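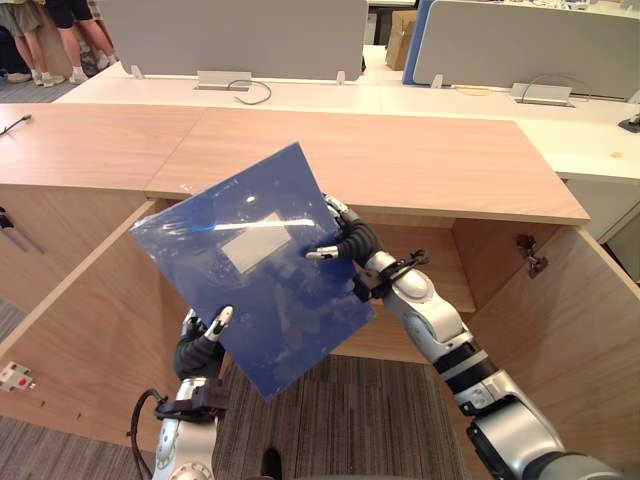

Filing is the practice of keeping papers in a fixed order so that they can be found again. The term covers both the arrangement of the papers and the furniture and supplies used to hold them, such as folders, boxes, shelves, and cabinets. A group of papers kept together on one subject, person, or transaction is called a file.

History

Early offices kept loose papers on a string or wire, and the word "file" comes through French from the Latin filum, meaning thread. Papers were pierced and strung in the order they arrived. Later, letters were folded, labeled on the outside with the sender and subject, tied in bundles, and stored in the small compartments of a desk or cabinet. These compartments were known as pigeonholes.

Folding papers made them slow to use. A clerk had to untie a bundle and open each letter to compare two of them. In the 19th century, flat files and box files allowed letters to be stored unfolded, usually lying on top of one another. Vertical filing, in which papers stand on edge in folders inside a deep drawer, spread through American offices from the 1890s onward. It drew on the card cabinets already used in libraries. The typewriter and carbon paper added to the volume of paper kept, and filing became a separate job in many large companies.

Methods of arrangement

Alphabetical filing places records in order by name. It needs no separate index, but it requires firm rules for prefixes, initials, and company names. An office must decide, for instance, whether a customer listed as Zulkifli Jugah is filed under J or Z. Many names do not divide into a given name and a family name in the English manner, and a cross-reference sheet is often placed at the second location.

Numerical filing gives each record a number and uses an index to connect the number to a name or subject. New records go at the end, so existing folders do not have to be shifted. In terminal-digit filing, a variation common in hospitals, the last digits are read first. Under a simple two-digit version, folder 3407 goes to section 07 and is then placed by the digits 34. The 100 sections, 00 through 99, fill at nearly the same rate, and new records do not crowd the end of the last shelf.

Subject filing groups papers by topic. It suits research notes, household papers, and general correspondence, but two people may choose different headings for the same letter. A written list of approved headings is the usual remedy.

Geographic filing arranges records by place, normally from the largest area to the smallest. A distributor might keep a main division for each region, with towns such as Dundent and Irkilier in alphabetical order inside it, and then the customers in each town.

Chronological filing follows the date. It is used for daily receipts, and for the "tickler" file, in which reminders are placed under the day they will need attention.

Folders and containers

The standard folder is a sheet of heavy paper or plastic creased once, with the back edge cut higher to form a tab. Tabs may run the full width or be cut in halves, thirds, or fifths, so that several labels can be read in a row. Manila folders were first made with fiber from the abacá plant, and the name stayed in use after the material changed to wood pulp.

Hanging folders have metal or plastic hooks that rest on two rails. They do not slump, but they take up more of the drawer than plain folders. Expanding wallets have pleated sides for thick sets of papers. Polypropylene folders resist tearing and spills — they also tend to slide when stacked.

Labels normally carry the heading first and the date range below it. Full drawers are hard to work in, and a few inches of free space are commonly left in each one.

Retention and disposal

Most offices follow a retention schedule, a table listing each kind of record and how long it must be kept. A short schedule at a small firm might look like this:

Tromura account, signed contracts: 7 years after the contract ends
Pillai account, delivery slips: 2 years
General inquiries: until answered

The periods depend on local law and on the type of business. Records in daily use are called active. Those seldom needed are moved to cheaper storage, often in August or at the close of the financial year, and are marked with a disposal date. Papers with personal details are normally shredded.

See also: Archive, Card catalog, Document management, Index, Records management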